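Ventilador de sobremesa Dollow: informe de evaluación para uso en aulas y salas de trabajo

Servicio de Evaluación de Equipamiento. Informe publicado el 26/08/2024.
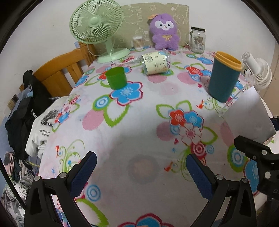

El presente informe recoge los resultados de la evaluación del ventilador de sobremesa Dollow, solicitada por la dirección del centro con vistas a la renovación del equipamiento de las salas de manualidades y de estudio. El modelo sustituiría a los aparatos de pie adquiridos en su momento a través de Van Wijk, cuya retirada está prevista para diciembre. La evaluación estuvo a cargo de Saimi Pesonen y Stijn Wouters, con revisión de Godelieve Boersma.

Las pruebas se prolongaron durante 25 días lectivos, en jornadas completas y en condiciones ordinarias de uso. No se reservó ninguna mesa para el aparato: se colocó donde ya se trabajaba, entre el material habitual de los usuarios, por entender que un ventilador de este tipo rara vez dispone de una superficie despejada.

Diseño y estabilidad

El aparato se presenta en un verde pálido que resulta discreto en una sala de paredes claras. La base es ancha y ovalada, y el cuello corto sitúa la cabeza a poca altura, lo que favorece la estabilidad. Durante el periodo de prueba no se registró ningún vuelco, ni siquiera en mesas cubiertas con mantel, donde los modelos de base estrecha suelen moverse al tirar de la tela. La rejilla redonda, de varillas finas y curvadas, impide el paso de los dedos de un adulto. En el caso de los niños más pequeños se recomienda mantener la vigilancia.

La base ocupa, no obstante, una superficie apreciable. En mesas estrechas obliga a situar el aparato al fondo, junto a la pared, y a desplazar hacia delante los vasos, frascos y demás objetos de uso diario. Los usuarios se adaptaron a esta disposición sin dificultad.

Caudal de aire y comportamiento sobre la mesa

El ventilador dispone de 4 velocidades. La primera y la segunda resultan adecuadas para el trabajo con papel. A partir de la tercera, las hojas sueltas se desplazan y los objetos ligeros, como bastoncillos de algodón fuera de su recipiente o envases de plástico vacíos, pueden acabar en el suelo. Los vasos altos no se vieron afectados en ningún caso. Conviene guardar el material menudo en recipientes cerrados o emplear un peso sobre los papeles.

A efectos comparativos se utilizó también un ventilador pequeño Dramik, de cuerpo cilíndrico. Este último ocupa mucho menos espacio y puede orientarse hacia una sola persona, pero su alcance es limitado y no renueva el aire de la sala. Ambos aparatos pueden convivir en la misma mesa, y varios usuarios manifestaron preferir esa combinación en las horas centrales del día.

Ruido

En las dos primeras velocidades el ruido es compatible con la lectura y la conversación en voz baja. En la cuarta, Bram Martens, responsable de la sala de estudio, solicitó en varias ocasiones que se redujera la potencia. El sonido es constante, sin vibraciones ni chasquidos, incluso al final de la jornada.

Cable y conexión

El cable constituye el punto menos satisfactorio del producto. Su longitud es suficiente, pero sale hacia la parte delantera y tiende a quedar extendido sobre la superficie de trabajo. La base carece de guía o enganche que permita recogerlo. El fabricante debería corregir este aspecto. Hasta entonces, se aconseja fijar el cable al borde posterior de la mesa con una abrazadera adhesiva.

Limpieza y mantenimiento

La rejilla frontal se desmonta sin herramientas. El polvo se acumula sobre todo en la unión de las varillas con el disco central y se retira con un paño húmedo y, en las zonas más cerradas, con un bastoncillo. Thảo Vi, encargada del mantenimiento de las salas, estimó suficiente una limpieza cada 16 días de uso. Las instrucciones incluidas en la caja son claras, aunque la letra es pequeña y no detallan el orden de montaje de la rejilla trasera.

Valoración

El ventilador Dollow se considera apto para las salas de manualidades y de estudio, con preferencia por las mesas de fondo amplio. Se desaconseja en puestos individuales, donde el Dramik cumple mejor su función. La adquisición queda condicionada a la disponibilidad de repuestos de rejilla, extremo que el distribuidor Taredness no había confirmado por escrito al cierre de este informe.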